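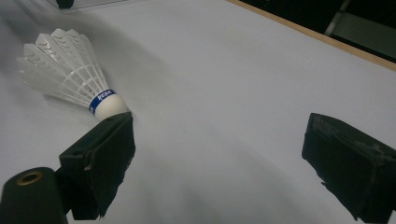
Procura-se monitor/a de badminton - Clube Zorora, secção de iniciação

Entrada em janeiro. Part-time, 14 horas por semana, contrato de trabalho, recibo de vencimento e tudo como deve ser.

Somos um clube pequeno, pavilhão alugado, 2 campos marcados. Iniciação ao fim da tarde, adultos à noite. A Mekdes Jemal vai passar para a competição e precisamos de alguem para ficar com os grupos dela.

O que vai fazer:
- dar os treinos de iniciação (8 aos 13 anos) e o grupo de adultos principiantes
- montar e desmontar redes
- separar volantes no fim de cada treino: os bons voltam ao tubo, os de saia partida ou torta vão para a caixa dos exercícios de serviço
- registar presenças na folha, em papel, à porta
- um sábado por mês, acompanhar os miúdos ao encontro regional (transporte pago)

Na iniciação jogamos só com volante de plástico. Os de pena ficam para a competição, não vale a pena pedir. Quem vier tem de estar à vontade com isto e saber explicar a diferença de voo aos mais novos, que perguntam sempre.

Pedimos:
- experiência a jogar, federada ou não
- paciência com crianças, a sério
- registo criminal atualizado (obrigatório, menores)
- português falado; inglês ajuda, temos várias familias que ainda estão a aprender a língua
- carta de condução não é precisa

Curso de treinador grau I é preferencial. Se não tem mas quer tirar, o clube paga a inscrição depois do período experimental.

Oferecemos: 392 euros brutos por mês, equipamento, seguro desportivo, acesso livre aos campos fora do horário dos treinos. Raquete própria de preferência - há raquetes do clube mas são as dos miúdos.

Horário: segunda, quarta e quinta, das 17h30 às 21h30, mais duas horas que se combinam com o coordenador. O sábado do encontro é compensado na semana seguinte.

Para concorrer: carta curta (meia página chega) e contacto de alguém com quem já tenha trabalhado. Entregar na secretaria em envelope dirigido a Esi Annan, com a referência 3406 por fora. Currículos longos não, por favor.

Quem for chamado vem dar meia hora de treino com o grupo de quarta. Trazer sapatilhas de sola clara, o piso marca. Dúvidas sobre horários é com o Getachew Tesfamariam, no pavilhão, antes dos treinos.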